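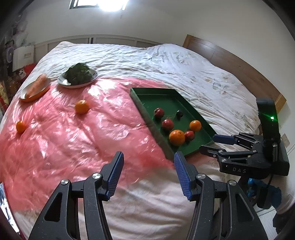 Reading time: 2 min

The Stunley tasting was on Thursday and I went because Samran Meesuk had a spare ticket. It was held in the back half of the Cabrera wine shop, which has been rearranged since I was last there. The long counter is gone and the fridge is now by the door.

There were nine wines on the sheet, all white, all from growers I had never tried. I skipped two of them. I drive home from these things, so I spit, and even so I get tired after six or seven.

The first three were light and sharp and I didn't write much. One had a green apple smell and a short finish. Another was a bit fizzy, which the man pouring said was intended. I marked both as fine for lunch.

The fourth was the Plirkum dry Riesling, and I went back to it twice. It smells of lime peel and a little of wet slate, and the taste is the same with some salt at the end. It's 12 percent alcohol. They made 1,464 bottles, according to the back label, so I don't expect to see it around for long. I bought two.

The Wavum Chenin Blanc was the one everyone was talking about. I can see why people like it. It's rich, with baked pear and honey, and it has spent time in old barrels. For me it was heavy by the second sip. Fadwa Mahrous thought I was wrong and told me it was being served too warm. She may have a point -- the bottle had been sitting out on the table since the doors opened. I'll try it again at home with a proper chill before I say anything more about it. 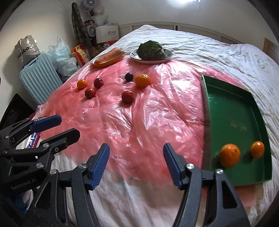 Apples, oranges, a plum, a carrot and some greens.

The last two were sweet. I don't buy much sweet wine but the second one, a late harvest Semillon, had enough acid to keep it from being sticky. Apricot, marmalade, a bit of ginger. Samran took a half bottle of that for his mother.

A few notes on the evening itself. The glasses were too small. Anything aromatic needs more room than that, and the Riesling was better when I poured it at home into a normal glass. There was water but no crackers until late. The ticket price comes off your bill if you buy six bottles, and I hadn't read that part, so I paid full price for my two.

I opened the first Plirkum on Saturday with roast chicken and it held up well. There was a glass left the next day and it had lost some of the lime but kept the salt. The other one is going in the closet under the stairs until next September, if I can leave it alone.

The next tasting is reds. Fadwa is going -- I haven't decided.

Contact | Copyright, all rights reserved | Back to top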